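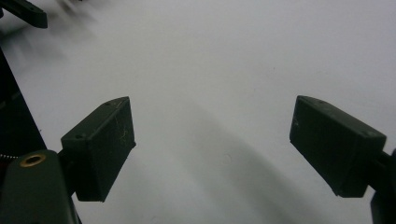
Fig. 1. Hand-held gripper over the white bench top, view from the tool's own camera. Pads apart, nothing between them.

Week 6 notes: the gap that wasn't where we thought it was

Okay, fault week! I promised you one of ours and this is the one I still think about, mostly because it cost us most of October and I was the person who kept saying the data was fine.

Quick background for anyone who missed Thursday's lecture. The Jarano project records people doing small bench tasks with a hand-held gripper, and then a policy is trained on those recordings so an arm can do the same jobs. The camera rides on the tool. The width of the opening isn't measured by a sensor in the handle (we were too cheap, my call), it's worked out from where the two finger pads sit in the picture. Keep that in your head, everything below comes back to it.

What we saw first

The arm started closing on things too early. It would come down over a block, squeeze while the pads were still a bit above it, and then carry on very confidently carrying nothing. Ruwan Herath was running the arm that day and hit the stop when it went down the second time and pressed a pad into the bench. No one hurt, one cracked pad, and a nice dent I won't be showing the department. Good stop, by the way. He didn't wait to see whether it would sort itself out, and I'd like you all to have the same reflex in the lab.

So I blamed the policy. Of course I did! We retrained it twice. Same thing both times, maybe a touch worse.

What it was

Tharushi Mridha did what I should have done in the first place and sat down with the raw recordings. We had 2,951 of them. She pulled out every one where the tool was held open over bare bench at the start, and checked the computed opening against the mechanical limit of the tool. In 787 of them the software was reporting an opening well short of full, with the handle fully released.

Look at Fig. 1 again and think like the pad finder. The pads are dark green on a pale surface, so you'd expect an easy job. But there's a broad soft shadow lying across the bench between and below them, and down near the left pad there's a darker, sharper one from the pad and its connecting arm. Our finder looked for the inner edge of a dark region. Give it a strong enough shadow hard up against a pad and it'll happily count the shadow as more pad. The pad gets "wider", the gap gets "narrower", and the log says the hand is half shut when it's wide open.

The bad recordings nearly all came from one bench, the one where Skammont had put in a new lamp, low and off to one side. Same tool, same operators, different light. (Catherine Swanson had mentioned the lamp in the bench log, in plain English, weeks before. I hadn't read the bench log.)

What we changed

1. The finder now fits the shape of the pad, using the two screw holes on its top edge as landmarks. Shadows don't have screw holes.
2. Every recording begins with an open, close, open on bare bench. If the open reading is off, the software refuses to record. People grumbled about this for maybe a week.
3. The arm has a floor height it can't command below, set separately from anything learned. It should have had one from day one, and I'm a bit embarrassed to write that down.
4. Lamp moves go on the change sheet, same as a firmware update.

We threw out the 787. Parveen Jayawardena argued for recomputing the widths, and she may have been right, but I was tired and wanted clean data.

A few things to chew on before the tute

Which of those four changes would have prevented the cracked pad all on its own? Which ones only make the fault easier to notice?

The finder never once raised an error. What could it have checked, with only the picture to go on, that would have made it doubt its answer?

Dust and lint end up on the pads too, and you'll find a few pale marks on the ones in Fig. 1. Would you clean them before every session, or build the finder to cope? Come ready to argue either side.

Reading is the Pramanik fault log, the entries on opening width only. Tahsin Bhuiyan has the printed copies if the download is playing up again. Bring your own pad measurements from last week's prac, in millimetres please!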